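Tinlow Arm Build Guide
Section 4: The Wrist Camera

Revised Jul 29, 2022 by Lucinda Dunleavy

Read Section 3 first. If the arm still sags when you power it down, no camera setting is going to help you, and you will spend an evening blaming the lens.

The Tinlow kit sheet says the wrist camera is "ready to use once mounted." I have mounted it on two arms now and I don't believe that sentence. Expect views like these until you have been through the steps.
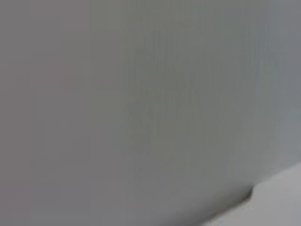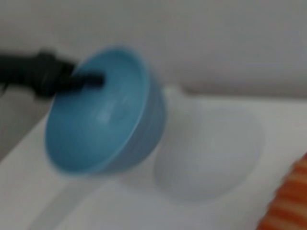 Figure 4-1. Wrist views, bowl task. First: a gray surface too close to resolve. Second: finger inside the blue bowl, white bowl to the right. Both blurred.

4.1 Before you start

You need the arm clamped to the bench, the camera bracket, a 2 mm hex key, a sheet of newsprint, and a bowl you don't care about. Plastic is fine. Leave the good dishes in the kitchen.

CAUTION: Keep the power switch within reach of the hand that isn't holding the hex key. The Tinlow software has a stop button on the screen. Do not count on it.

4.2 Mounting the camera

1. Turn the arm off and fold it to the rest position.

2. Slide the bracket onto the wrist with the cable side facing back toward the elbow.

3. Start both screws by hand, then tighten them a little at a time. The printed bracket cracks if you finish one before starting the other.

4. Leave a loop of slack in the cable. Rotate the wrist by hand from one stop to the other and watch the loop. If it pulls tight anywhere, make it bigger.

Note: The supplier, Sistden, sells a metal bracket as an upgrade. Édgar Cuadros bought one and I used his for a month. It doesn't crack. I saw no improvement in the picture whatsoever, so don't buy it for that reason.

4.3 Setting the focus

The lens is a plain screw-in type with a locking ring, and it has to be set by hand. There is a lot of advice on the Listeo forum about software sharpening. Sharpening a blurry picture gives you a crunchy blurry picture. Turn the lens.

5. Lay the newsprint flat on the bench and tape down the corners.

6. Move the arm until the fingertips are just above the paper. Open the gripper halfway.

7. Loosen the locking ring and turn the lens slowly until you can read the print next to the fingertips. Ignore the far side of the bench. You are setting this for the place where the fingers work.

8. Tighten the ring and check again. It nearly always shifts when you tighten it.

9. Lower the wrist until the print goes soft. Write that height down. Anything closer to the lens than this will come through as a patch of color with no edges, like the first view in Figure 4-1, and the software can't do anything sensible with it.

Note: The software reports a "focus score." On my bench a blank wall scored higher than the newsprint. I have stopped looking at it.

4.4 Dealing with motion blur

Focus and motion blur look alike on a still picture, and people fix the wrong one. Tell them apart this way:

10. Park the arm over the newsprint and let it settle. Save a picture.

11. Run the slow sweep and save another partway through.

12. If the parked picture is soft, go back to 4.3. If only the sweep is soft, carry on here.

13. Switch off automatic exposure. Shorten the exposure one step at a time until the print holds up during the sweep. The picture will get darker.

14. Add light. A cheap desk lamp bounced off the ceiling does more than any menu setting I have tried.

15. Still soft? Slow the arm down. The default speed seems to have been picked for the sales video.

4.5 Checking with a bowl

16. Put the bowl on the bench and run the pick routine at the slowest speed.

17. Pause as the finger crosses the rim. You should be able to follow the rim on both sides of the finger. If you can't, neither can the software.

18. Repeat with a bowl close in color to the bench top. White on white is the hard case, and the kit sheet doesn't mention it. A dark placemat is an acceptable fix.

CAUTION: Do not reach in to straighten the bowl while the routine is paused. Paused motors are still powered.

4.6 What I haven't been able to confirm

The Marulanda calibration file is supposed to correct for lens distortion. I have run with it and without it and can't see a difference at working distance. Load it if you like. Keep a copy of your old settings, as it overwrites them without asking.

Go on to Section 5, Gripper Force.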